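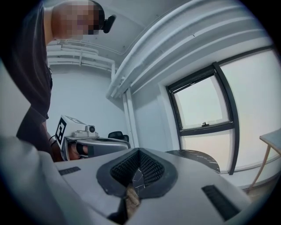
4.3 Opening and closing the window

The window in the workroom has a black frame with an upper tilting pane and a larger pane beneath it. The upper pane is used for daily ventilation.

1. Locate the small latch on the lower rail of the upper pane.
2. Release the latch and tilt the pane gently. Do not pull on the glass.
3. Ventilate the room for nine minutes before work begins.
4. Close the pane and press until the latch engages.

Note: Keep small tables clear of the wall below the window so that the latch can be reached.

CAUTION: Do not hang clothing, cords or tools from the white pipes. Report any drip or stain to the Plandthorpe building office.

5. Wipe the latch and rail with a dry cloth every May.

Related sections
4.2 Heating and pipework
4.4 Care of painted walls
6.1 Tables and seating

Kindgate Room Guide | Copyright 2021 Kindgate | Back to top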